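Gokus project: collecting demos for tray insertion

Student project report, spring and summer
Tahsin Dissanayake
Supervised in the Karunaratne lab

What this is

Write up of the data part of Gokus. The model part is a separate report and not finished yet. If you only want the numbers skip to Results. If you are taking over the rig please read Collecting, because that is where I lost most of my time.

Goal: get enough good examples of an arm putting tagged parts into a tray that a policy can learn it from them. No scripted waypoints at test time. The policy gets camera images and joint state, puts out small motions of the wrist plus open/close. So everything it knows about the task comes from the examples, including my bad habits (see later).

Target was 100 usable demos. Got there, but barely, and the last week was a push.

Background, short

Imitation learning from demos. Person drives the arm, we log what they did and what the cameras saw, network learns to copy. Works okay in the parts of the space where you have data and badly everywhere else. The small error at the start gets bigger, arm ends up somewhere no demo ever went, then it does something random. So what matters is less the raw count and more whether the demos cover the starting positions and the recoveries. I read this in every paper before starting and then ignored it for the first three weeks.

Why insertion: pick and place onto a flat surface is too easy to show a difference between data sets. Insertion needs the part lined up, and a few millimeters off means it jams or tips.

Setup

One arm, two-finger gripper, black table, green backdrop. White parts with fiducial tags. Tray at the right side of the workspace. Tag sheet flat on the table for checking the calibration between sessions.

The tags on the parts are for us, not for the policy. We use them offline to get the part pose and to score the trial. Policy input has them in view of course, so there is a real question whether it learns to read the tags instead of the shape. I did not test this. Should be tested.

Logging is done with Drondusell, the lab's own recorder. It writes joint states, gripper width and the camera streams with one shared clock. Teleop goes through Ruvari, which is the older of the two and has no undo.

4 cameras were planned in the proposal. Keeping them all in sync was harder then expected, more on that under Problems.

Collecting

One demo = reset, start recording, pick one part, bring it to the tray, insert, let go, back off, stop recording. Then mark it good / bad / unsure right away. Do not leave the marking for the evening. I did that in May and had to rewatch everything.

Start positions: parts can lie down or stand up, on the table or on the sheet or already in the tray. I wrote a list of start layouts and went through it in order. Later switched to random order since the operator gets used to one layout and the motions all come out the same.

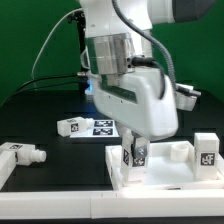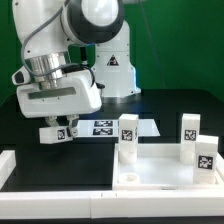
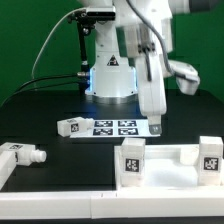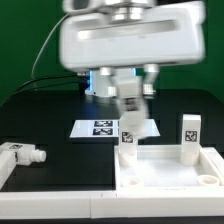 Fig. 1. Arm, tray and tagged parts during collection.

Speed was the next thing. Early demos are slow and careful, later ones are fast. Both kinds went in the same set. The policy trained on the mix would slow down in strange places, for example halfway to the tray where there is nothing to be careful about. After that I set a rule: fast in the air, slow near the tray, same every time. Helped a lot more than any change on the training side.

Also pauses. When I stopped to think, the recording has a stretch with zero motion. Network learns that stopping is a valid action and then it just stops. Forever. I trim pauses now with a script, anything where the joints don't move and the gripper doesn't change. The script keeps a short pause before the gripper closes. Without it the fingers close too early.

Recoveries. For the last part of the project I made demos that start wrong on purpose. Part held crooked, part off to one side of the socket, part resting on the tray wall. Then I fix it. Only 24 of the 100 are like this and I would do more if I started again. They are tiring to make, you have to get it wrong in a believable way and teh recording should begin after the mistake, not before, or the policy learns the mistake as well.

What counts as usable

I changed this twice which is not great. Final version:

Part ends upright and seated, checked by tag pose.
No drop on the way.
No hand in view at any time.
All streams present from start to end.
Operator did not bump the table.

A demo with one regrasp is okay. Two regrasps, out.

The older demos were re-scored with the final version so the whole set is consistent. Some that I had marked good dropped out, mostly for missing streams.

Problems

Sync. One camera would fall behind during long recordings and nothing warned about it. You only see it if you play the streams next to each other and watch the gripper close. I threw out a full afternoon because of this. Drondusell now prints the largest clock gap at the end of each recording, please look at it every time, it's one line.

Glare. White parts in a white tray, lights above. In some recordings the tray floor is so bright that the cameras don't show the edge of a socket at all. Lowered the exposure, then the tags got harder to read in the darker areas. Ended up in between. If somebody has budget, a gray tray would be nice.

Tag detection when the arm moves fast. Blur kills it. I don't use detections from the moving part anymore, only from before the pick and after the release. In between the pose comes from the arm's own joint readings plus the grasp offset. Good enough for scoring, I would not publish it.

Cables. They move in the background and they hang differently from day to day. A policy trained on one day's data did clearly worse on another day's layout. I can't prove it was the cables, could be the light too. Splitting the sessions over more days fixed it either way.

Operator. All the demos are mine except for one session. I approach nearly always from the same side, didn't notice until I plotted the wrist paths on top of each other. They look like one thick rope. More people driving = more spread. Put this in the plan from day one.

Results

Only data side results here. 100 usable demos in the final set, 24 of them recoveries. 7 start layouts covered, the plan had more but the rest needed a part we didn't have printed in time.

Quick check with a small policy, same network and same settings, just different data:

Slow and fast mixed, pauses left in: often froze before reaching the tray. Did not bother to score it fully.
Trimmed, speed rule applied: reaches the tray, lines up most of the time, jams when the grasp is crooked.
Trimmed, speed rule, recoveries added: same as before but it backs off and tries again when it jams. Not every time. First time it did this I thought Ruvari was still connected and I was bumping the controller.

I don't want to put percentages on these, too few trials per condition and I was resetting the parts by hand and probably being kind to the last one. Proper eval with fixed resets will be in the model report.

If I did it again

Random start order from the start. Two or three operators. Recoveries mixed in every session and not saved for the end. Fix the usable rules before recording anything. Short sessions too, my demos after lunch are visibly worse than the morning ones and I can see it in the wrist paths without looking at the time stamp.

Would also log the operator's bad / unsure demos in the same format as the good ones. I deleted a bunch early on to save disk. Now I'd like them for training a success detector and they're gone.

To do / handover

Trimming script is in the Gokus folder under tools, the threshold is hard coded, sorry.
Layout list is next to it, random order comes from the seed at the top of the file.
Re-run calibration if the tag sheet gets moved. It does get moved.
Test with the tags covered, to see if the policy depends on them.
Ruvari: stop the teleop before you stop the recorder, other way around leaves a broken last file.

Thanks to the Karunaratne lab for the arm time and for letting me keep the table set up between sessions.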